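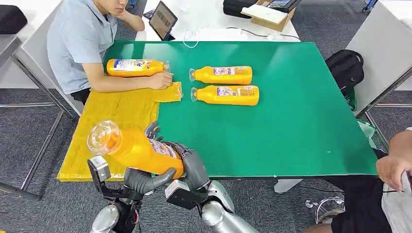 Deter bekommt einen Monat der Hand- und Rückengesundheit. Der Stadtrat hat den November gestern Abend dazu erklärt, einstimmig, nach kurzer Aussprache. Die Urkunde ging an die Ergotherapeutin Eglė Butkienė, die den Antrag angestoßen hatte. 47 Praxen und Betriebe aus der Stadt und dem Ortsteil Gruron hatten mit unterschrieben. Es geht vor allem um Arbeit im Sitzen. Vorgebeugt am Tisch, der linke Unterarm auf der Kante, die rechte Hand vorn an der Flasche, so wie bei dem jungen Mann im hellblauen Polohemd: für ein paar Minuten kein Problem, sagt Butkienė. Über eine ganze Schicht schon. Nacken, Schulter, Handgelenk, meistens in der Reihenfolge.

Geplant sind kostenlose Beratungen im Bürgerhaus, rund 110 Termine. Anmeldung über das Rathaus, telefonisch oder am Schalter. Wer im Schichtdienst arbeitet, kann auch abends kommen, bis 20 Uhr. Die Firma Öztürkmen stellt Tische und Stühle zum Ausprobieren, höhenverstellbar. Kosten für die Stadt: 2.702 Euro, das meiste davon für Druck und Raummiete.
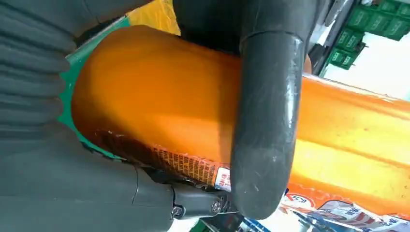
Zweiter Schwerpunkt ist das Greifen. Butkienė will an zwei Nachmittagen Kurse für ältere Leute anbieten, dazu einen für Beschäftigte in Lager und Verpackung. Geübt wird mit Alltagssachen: Gläser, Tuben, Dosen, Einkaufstaschen. Lange runde Packungen sind nach ihrer Erfahrung am schwierigsten — etwas wie das orange Ding da zwischen den beiden dunkelgrauen Greiffingern, das von zwei Seiten gefasst wird. Mit schwacher Hand lieber die ganze Handfläche anlegen und nicht nur mit den Fingerspitzen drücken, rät sie. Wer schon Schmerzen im Daumengelnk hat, soll vorher zum Arzt.

Kritik kam nur am Rande. Aus der Fraktion Niver hieß es, ein Monat sei schön, wichtiger wären dauerhafte Angebote. Der Bürgermeister sagte eine Auswertung im Januar zu. Danach soll der Sozialausschuss entscheiden, ob die Kurse weiter gehen. Einen Anmeldezettel gibts ab morgen früh im Foyer des Rathauses, Programm folgt.

Zuletzt aktualisiert: 17:40 Uhr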